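Krawczyk House day centre
Kitchen and dining room: crockery and table safety check
February round, comments included

Checked by: Wanda Urbańczyk
Accompanied by: Kylie Ashby (kitchen lead), for the first part only
Previous check: Teodor Sadowski
Copy to: Jadwiga Baran

Marks used: OK / ACTION / NOT SHOWN. The third mark is mine. It means I was told the thing was fine and did not get to see it. Last time such items went down as OK and I would like that to stop.

1. Wall cupboards

1.1 Doors close and stay closed. OK
Left-hand pair stiff. Stiff is better than swinging open at head height.

1.2 Heaviest items on lowest shelf. ACTION
The Risard casserole dishes are on the top shelf again. The last sheet says they were "moved down". Perhaps they were, for an afternoon. Please move them and put a label on the shelf edge.

1.3 Shelf load within limit. NOT SHOWN
I was given a figure of 800 for the whole run of shelving, with no unit attached and no paper to go with it. Kilos? I doubt it. If Ferkholm supplied a fitting sheet with the units, find it and put it in the folder.

1.4 Step stool available and sound. ACTION
One foot has lost its rubber. Kylie says people "know about it". The person covering on a Thursday morning may not. Take it out of use.

2. Washing up

2.1 Dishwasher reaches stated temperature. NOT SHOWN
The display says it does. The display also said the door was open while I was leaning on it. Test with a probe or strip and write down the reading.

2.2 Racks free of exposed wire. OK
Two prongs have had new caps. Good.

2.3 Crockery fully dry before stacking. ACTION
Top of the pile dry, middle of the pile damp. I lifted out five from the middle and all were wet underneath. Tea towels are not the answer; leave the racks out longer.

2.4 Tea towels changed daily. OK, on Kylie's word and the contents of the laundry bag.

2.5 Floor by the sink dry, mat flat. ACTION
Mat curls at the corner nearest the door. A bit of tape has been tried and the tape is now the thing you trip over.

3. Glasses and mugs

3.1 No chips at the drinking edge. ACTION
Eleven mugs taken out and put in the box under the hatch. Several had clearly been put back after an earlier clear-out, as they had Teodor's pencil cross on the base. Who puts a rejected mug back in a cupboard? Empty the box into the bin today, please, and not next week.

3.2 Handles firm. OK

3.3 Glasses stored singly, not nested. OK
Better than I expected.

4. Plates

4.1 Rims sound all the way round. OK with a comment
A quick look from above does not count as a check. Run a dry cloth round the edge and feel for a catch. On coloured rims a small chip can pass for a bit of shine, so tilt each plate to the light and look again. Do the underside too.

4.2 Glaze or surface not crazed or deeply scored. ACTION
The old plain set is badly scored by knives. I know they are "still perfectly good". They hold dirt in the cuts and should go.

4.3 Coloured rims used as agreed. NOT SHOWN
The arrangement, as explained to me, is red rim for meals with a dietary note and blue rim for everyone else. I asked three people and got two versions of it. If staff cannot agree which is which, the colours are decoration. Jadwiga to put the rule in writing on the hatch, where the person serving can read it.

4.4 Plates of different rim colour not stacked together once food is served. ACTION
A blue-rimmed plate held above a red-rimmed one covers the top part of it. The two are near enough the same size that, once one is set down on the other, I would not trust anyone in a hurry to notice what is underneath. Side by side on the table, please, or on separate trolleys.
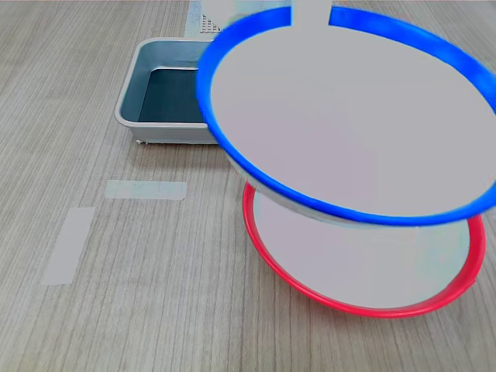 4.5 Plates lifted clear, not dragged. OK with a comment
Lift straight up before moving sideways. The grey marks on the older plates look to me like the result of years of sliding one over another, although Bogdan Pawłowska blames the Naltov cutlery. He may be right. I have asked him to keep one plate away from the cutlery and show me it next time.

4.6 Stack height. ACTION
The sheet says "sensible". Sensible to whom? I suggest a pencil line on the inside of the cupboard.

5. Tables

5.1 Tops clean and free of splinters or lifting edges. OK

5.2 Legs level. ACTION
The table nearest the radiator rocks. Folded card under one leg is noted on the previous sheet as a temporary measure and it is still there. Adjust the foot.

5.3 Clear space left at the edge for plates. OK at the time of my visit, which was 10.30, well before anyone sat down to eat. I would like to see it at lunch.

6. Breakages

6.1 Breakage book kept up to date. ACTION
No entries since the autumn. I am asked to believe that nothing has been dropped in a kitchen this size all winter. The dustpan had white bits in it.

6.2 Dustpan, stiff gloves and lidded bucket in reach. OK for dustpan and bucket. Only one glove found, a left.

Next check: Wanda Urbańczyk, at lunchtime, without notice. Items marked NOT SHOWN will be asked for first.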